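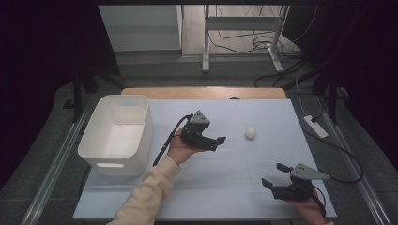 A white ball, an open bin and the two hand-held grippers at the Dirkstead workshop.

Robots | Workshop Builds

Dirkstead pair spend a year teaching a machine to tidy up

DIRKSTEAD – The most expensive way to pick up a ball in Dirkstead is currently to visit the shared workshop behind the old Amin tile warehouse, where two members have been at it since last December.

Celeste Lobo and Ezequiel Iglesias are building a two-armed robot called Cemon that is meant, one day, to clear a table by itself. The arms are still in pieces on a shelf. What the pair have finished is the part that comes before the arms: two black grippers, each worked by hand, which record how a person goes about picking something up and putting it somewhere else.

"People come in and ask where the robot is," said Lobo, who repairs dental equipment for a living. "I hold up my hands. It doesn't go over well."

The idea is simple enough. A person holds one gripper in each hand and does a small chore over and over, and the recordings are later used to train the software that will run Cemon. The chore at present is putting a small white ball into a white plastic bin. The bin is big enough to hold a good deal more than one ball, and Iglesias has heard all the jokes.

So far the two have kept 408 recordings. They threw out 191 others, mostly from the summer, when a loose connector on the left gripper made it report that it was closed all the time. Cemon would have learned to approach every object with its mouth shut.

"We found it in the logs in August," Iglesias said. "It had been like that since June. I'd rather not say who soldered it."

Lobo said Iglesias soldered it.

The grippers went through several versions. The first pair had springs stiff enough that ten minutes of practice left Lobo unable to open a jar that evening. The second pair were easier on the wrist but let go of things at bad moments, and a good part of that month went to looking for balls under the lathe. The current ones have a triangular mount on top and run on cables, which the builders would like to get rid of and probably won't this year. Going wireless means batteries, batteries mean weight, and Lobo has opinions about her forearms.

Money has been modest. The pair say they have spent $5 on the ball and would prefer to discuss the motors another time. (It came in a pack, Iglesias added, and they have already lost the rest.) Some of the electronics came out of a scrapped label printer, and the workshop let them have a corner in exchange for fixing the dust collector, a job they finished in the spring and then had to finish again.

Not every member was charmed at first. The corner used to be where people left furniture halfway through a refinish, and there was some grumbling at the monthly meeting about a table being given over to a ball. Things have warmed up since. Two of the woodturners have taken a shift with the grippers, and one of them turned out 10 good recordings in an evening, a personal best that Lobo has not yet matched and does not wish to talk about.

Different hands are useful, according to Iglesias. If every recording comes from the same person, the software picks up that person's habits along with the chore. His own habit is to hover before he grabs. Lobo goes straight in and sometimes knocks the ball off the table. A machine trained on the two of them alone, he figures, would hesitate and then do something rash.

The plan now is to bolt on the first arm over the winter and have it try the ball by itself, slowly, with someone's hand on the off switch. If that goes well, the next chore is socks. Socks are harder, Lobo said, as they don't hold a shape and they don't roll back to you either.

The two hope to take Cemon to the makers' fair in Wendolden next spring. They showed the grippers there once before, in an early form, and were placed next to a man with a working trebuchet. Attendance at their end of the hall was light.

Anyone who would like to try a session can sign up on the sheet by the workshop's front door. No experience is needed, and a session takes around half an hour. Visitors are asked to push up loose sleeves, mind the cables and, if the ball goes under anything, to say so right away.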